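Section 4: Getting a Book onto Your Reader

Applies to the Jiver reading app, desktop and tablet. Revised 25/06/2021 by Lizelle Mkhize.

Read this section before you download anything. The quick-start card that ships with Jiver says you can "tap and read in seconds." Maybe you can. Most of the support mail I answer comes from people who tapped and then read nothing at all, so the steps here are longer than the card.

4.1 What you need

A Jiver account with a confirmed email address.
At least 60 MB of free space. The app claims to run with less. I would not count on it.
A connection that stays up for the whole download. Jiver is supposed to resume a broken download, and sometimes does.
The title or catalog number of the book you want.

Note: The catalog counts samples, duplicates and different scans of the same book as separate titles. Don't take the number on the front page as the number of books you can read.

4.2 Finding the right file

1. Open the app and choose Catalog. Wait for the list to fill in before you type. Anything typed early is thrown away.

2. Type the title in the search box. Leave off "The" and "A" at the start. The search is meant to ignore them and doesn't always.

3. Look at the Source column. Files come from three places: Mesidach, Rudico and reader uploads. Mesidach files usually have real text in them. Rudico files are usually page scans. Reader uploads can be anything.

4. Open the Details panel and check the page count against a printed copy or a library listing. If the listing says 444 pages and the file says 100, you are looking at a sample, whatever the button says.

5. Check the language line. Translated titles often sit under the original title with the original cover. The cover tells you very little.

6. Press Preview and read two pages from the middle of the book. The first pages are almost always clean. Trouble shows up later, where the scanning got hurried or the text recognition gave up on the footnotes.

Caution: The star rating next to each title is an average for the title, across every file. A five-star book can come attached to a terrible scan. Ignore the stars when choosing between files.

4.3 Downloading

1. Press Get File. There may be a second, larger button near it that says Download Now or Read Free. That one is advertising. Jiver has promised to label these more clearly, and I will take this paragraph out when that happens.

2. Pick a format. You will be offered PDF and EPUB.

PDF keeps the page as it was printed. Good for comics, maps, tables and anything with a fixed layout. Poor on a phone.
EPUB lets the text reflow to fit your screen. Good for novels. If the source was a scan, the EPUB was made by machine from that scan and nobody has proofread it.

3. Complete the check that asks you to prove you are a person. If it comes round a third time, close the page and start again from step 1. Getting it right more carefully does not seem to help.

4. Wait for the file to finish. The progress bar tends to stop at 19 percent and then jump. Leave it alone. Pressing Get File again starts a second copy, and both will land in your library with the same name.

5. When the bar goes away, open My Shelf and look for the title. If it isn't there, pull down to refresh the list.

6. Open the book and go straight to the last page. A file that was cut short will usually open perfectly well and simply stop early. Better to find out now than at the end of chapter twelve.

Note: A download should never ask for a card number. If a page does, you have left Jiver. Close it.

4.4 Moving a book to another device

The app has a feature called Instant Sync. Thulani Magagula tested it for this guide on a tablet and a laptop, on the same home network, and his notes use the word "eventually" a good deal. The manual method takes longer to explain and gives him less trouble.

1. On the first device, open My Shelf, press and hold the title, and choose Export.

2. Save the file somewhere you can find again. The app suggests a folder of its own several levels down. Choose Documents instead.

3. Connect the two devices with a cable, or copy the file to a memory card. Email works for small files, but a page-scan PDF may be too large to attach.

4. On the second device, open Jiver, go to My Shelf, and choose Import. Point it at the file.

5. Check your bookmarks. They travel with an EPUB and are left behind with a PDF. Highlights are left behind with both, despite what the feature page says. Copy out anything you care about first.

Caution: Don't delete the book from the first device until you have opened it on the second. Deleting from My Shelf also deletes the cloud copy, and the warning box does not mention this.

4.5 Printing pages

You may want a few pages on paper - a recipe, a set of instructions, a chart. Print from the PDF only.

1. Open the page and choose Print from the menu.

2. Set the scale to 100 percent. The default is Fit, which shrinks the page a little and ruins any chart with a ruler on it.

3. Print one page and look at it before printing the rest.

4. Lay the sheets out in order on a clear patch of worktop before you staple. Duplex printing in this version sometimes flips every other page. 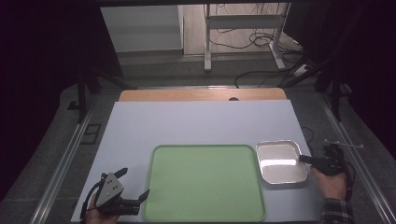
Fig. 4-3. Green tray and smaller aluminum tray on a gray tabletop.

Note: Some titles have printing switched off by whoever supplied the file. The Print item is still in the menu, and choosing it gives you a blank sheet.

4.6 If something goes wrong

The book opens as empty squares. The file uses a font you don't have. Go to Settings, then Text, and turn off Publisher Font. If the squares are still there, try a file from a different source.

The book opens in the wrong language. See 4.2, step 5. There is no fix other than finding the correct file.

Pages are out of order. This is common in reader uploads. Use Report File in the Details panel. The form promises a reply. I reported one in March and have not had mine, but the file did disappear from the catalog, so somebody is reading the reports.

The app says the file is damaged. Delete it, restart the app and download it once more. If the second copy is damaged too, the fault is at the other end and a third try is a waste of your evening.

The app recommends a cleaner or booster program. Decline. Mathebula, the company that handles the app's advertising, sells that space, and I have not seen one of these programs repair a book.

Two copies of everything. You pressed Get File twice. Open each copy, go to the last page, and keep whichever one is complete.

4.7 Before you write to support

Have the following ready. Without them the first reply you get will be a request for them.

The title and the source (Mesidach, Rudico or reader upload).
The format you chose.
The app version, found under Settings, then About.
The exact wording of any error message. A photo of the screen is fine.

Support will ask you to reinstall the app. Export your books first, following 4.4, steps 1 and 2. Reinstalling is described as safe for your library. It was safe for mine on the laptop and emptied it on the tablet.

Section 5 covers text size, margins and the night setting.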